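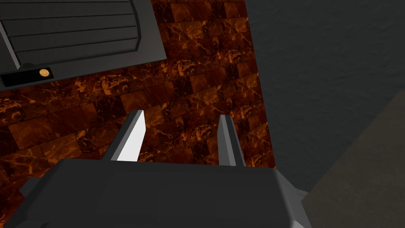

29 September 2026

I woke before five again and could not return to sleep, so I made tea and sat with the English grammar book until it became light. I am still in the chapter about the past perfect. I understand the rule when I read it, and then I lose it when I open my mouth. In my language we have one past and it is enough for us.

Today I paid the last part of the money for the choir trip. It was 200 in total, in two parts, and the first part I had paid in March when it seemed far away and a little unreal. Now it is less than two weeks. We will go by bus to Tutura and sing on Saturday evening in the big church there, and come back on Sunday after lunch. Abena Quaye has put me in the second row between two strong altos. I think she did this on purpose, so that I can hear my note from both sides.

The rehearsal in the evening was long. We worked on the second half of the program, which is still weak, above all the slow piece with the Latin words. Seidu Quansah plays the piano very softly there, and we all begin to sing flat, little by little, and at the end he plays the chord and everybody hears how far down we have gone. Abena did not become angry. She asked us to sing it without words, only on "noo," and then to whisper the words in rhythm without any singing. After that we put the two together and it was better. We were still flat, but less.

I had a small solo question in my stomach all evening. Last week she said she would choose somebody for the four lines in the last song, and I have practiced them at home in the kitchen, with the radio on so the neighbors would not hear. She gave them to the new girl from the back row. The girl has a clear voice, very straight, like a child's. I was disappointed for maybe ten minutes and then I listened to her properly and it was right. I will write it here because I want to remember that I was fair, even if only in my head.

In the break Seidu told us how he learned the piano. His uncle had a shop called Baidoo that sold radios and sewing machines, and in the storeroom was an old upright which a customer had left there and had never come back for. (Past perfect! I heard it when he said it.) Nine of the keys made no sound. He learned all his first pieces around the silent keys, and when he came to a good piano for the first time he was shocked by how many notes there were. He still jumps over one of them sometimes, he says, the A flat in the middle. I have never noticed it.

The bus home was late, so I walked as far as the bridge. It smelled of wet leaves and of the bakery, which starts already at night. I sang the alto line quietly and got lost in the same place as always, bar 41, where the sopranos come in and I want to go up with them. I must mark this bar in red. I should also mark the breath before it, where I now take two small ones when it should be one big one.

At home there was a letter from my sister. She writes that the plum trees gave so much this year that she has made jam for the whole street, and that Mother walks again to the market by herself, slowly, with the stick. She asks if I am eating well and if the choir people are kind. I will answer tomorrow. I want to tell her about the silent keys and about the dress, because we must all wear dark blue in Tutura and mine is too tight in the arms. Perhaps I can open the seam a little. She would know how to do it in five minutes and I will need the whole of Sunday.

To do: buy dark blue thread. Ask Abena if we sing from memory or with the folders. Bring back the grammar book to the library, or ask for two more weeks. Throat tea, the one with sage.

It is now past eleven and I am tired in a good way. The slow piece is still going in my head, and as far as I can tell it is still a bit flat.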